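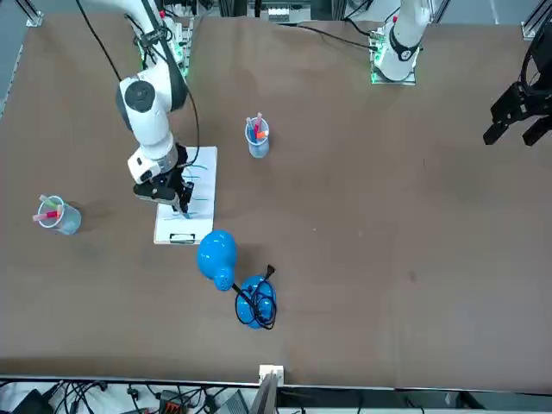 Brown paper on the table, markers out, a sheet of white on the clipboard. February is officially drawing month and I am so ready for it!

The rule I've set myself is 16 minutes a day, pen only, no rubber. I used to start everything in pencil and then spend the whole evening rubbing it out again. Felt tips cure you of that in one go.

First strokes today were short blue-green ones, some flat, some on the slant. It's meant to be the harbour wall at Piltstead with the tide coming in (give it time, I've got a whole sheet to play with).

Can I say how much I love covering the table? I bought a big roll of brown parcel paper for wrapping, used hardly any of it at Christmas, and now it lives on the table. Ink goes through, you tear it off, you roll out some more. My poor table has had 283 felt tip dots scrubbed off it over the years. I counted them once, in a very slow week.

Clear plastic cups for the markers, too. You see the colours straight away, so there's no rummaging in a pencil case for the orange. Pink, blue and orange in the one in the middle of the table, another pink and a light green in the one on the left. Yes, two pinks. I regret nothing.

Clipboard tip: turn it round so the clip is at the bottom, near you. I did it by accident ages ago and now I can't draw the other way up. The top of the page is all sky and you never bump into the metal when you're doing the clouds!

Somebody asked about paper. It's just the Brevon pad, 90 sheets, nothing fancy. A bit thin if you go over the same spot again and again, but lovely and smooth for quick lines.

Tomorrow I want to try the light green over the blue-green and see if it goes muddy or turns into proper seaweed. Hoping for seaweed. If you're drawing along this month, post yours underneath, wonky ones very much included!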